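Sorting and Storing Toys in a Metal Bin

A metal bin with sloped walls suits mixed toys because small pieces slide to the floor of the bin and stay in view. Check the inside for burrs before first use. Surface scratches are cosmetic — a raised edge is not, and should be filed flat.

Wash hard plastic in warm water with dish soap and dry it fully. Plush toys go in a mesh bag on a cold, gentle cycle, then air dry. Read the sewn-in tag first; some fillings do not tolerate a spin.

Load the bin in one loose layer. Lay buckets on their sides so they drain and do not trap smaller parts. Keep plush on top of or beside blocks, never under them.
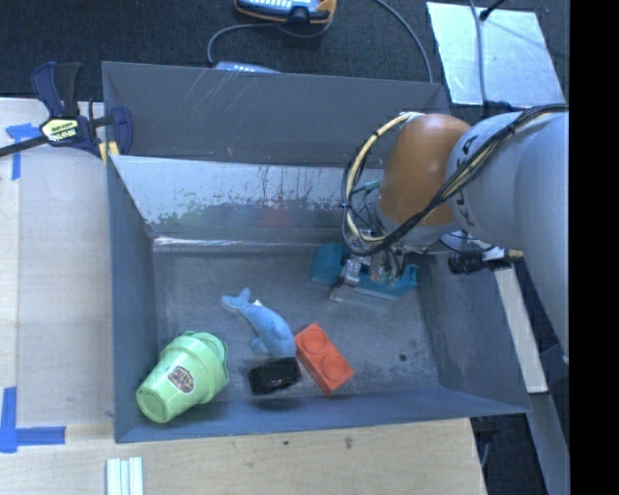
Green bucket on its side, blue plush and a two-stud block on the bin floor.

Wipe the walls with a damp cloth every 15 days. Dark drip marks usually come off with baking soda paste left on for three minutes. Rinse, then dry the crease between wall and floor, where water collects. Do not use steel wool on a painted finish.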